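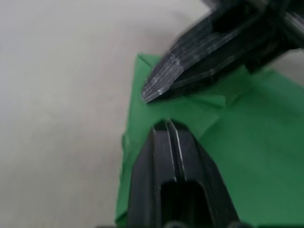
Rathjen Folding Choir Riser, two-step

Item number: 3206
Sold by: Grulance Music Furnishings, Clalterville

The Rathjen is a folding riser for choirs that rehearse in one room and sing in another. Each section has two steps and seats or stands a row of singers on each. Sections lock side by side with a steel pin, in a straight line or in a shallow curve, and the legs fold flat under the deck for storage.

The deck is carpeted in charcoal grey. Carpet keeps footfall down during quiet passages and wears better than paint where people come and go in concert shoes. A hard black deck can be ordered for handbell groups, who often prefer it under table legs.

Specifications

Steps per section: 2
Load rating: 200 kg per step, evenly spread
Deck: charcoal carpet or hard black
Frame: powder-coated steel
Feet: rubber, non-marking, with levelling screws
Back rail: sold separately
Warranty: 14 years on the frame, two years on carpet and feet

Setting up

Two people can open a section without tools. Stand it on its long edge, release the catch, swing the legs out until they click, then lower it to the floor. Check that both catches are closed before anyone steps up. The levelling screws turn by hand and take up small differences in an old hall floor – they are not meant for use on a slope.

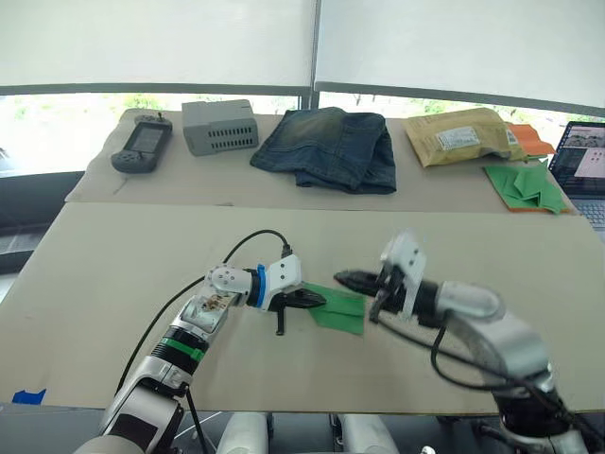 Can the Rathjen be joined to risers we already own?

Only to other Rathjen sections. The locking pins don't fit other makes, and sections that aren't locked together can shift when singers move.

Back rails

We recommend a rail on the upper step for children's choirs and for any group standing through a full program. The rail slots into the rear sockets and is held by a thumbscrew at each end. Rails for the earlier Plestadstead riser will not fit.
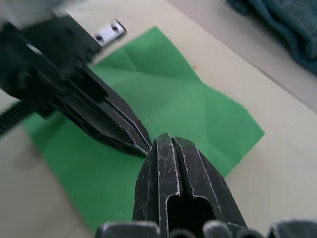
Rails are packed separately from the decks, so an order may arrive in more than one delivery. Please check the labels against your packing slip before signing.

Care

Vacuum the carpet as needed and wipe the frame with a damp cloth. Store sections upright in a dry room. Replacement feet, pins and catches are kept in stock at Clalterville and can be ordered by quoting the item number.

Prices on this page apply to orders placed by April 30, 2026. Freight is quoted by postcode.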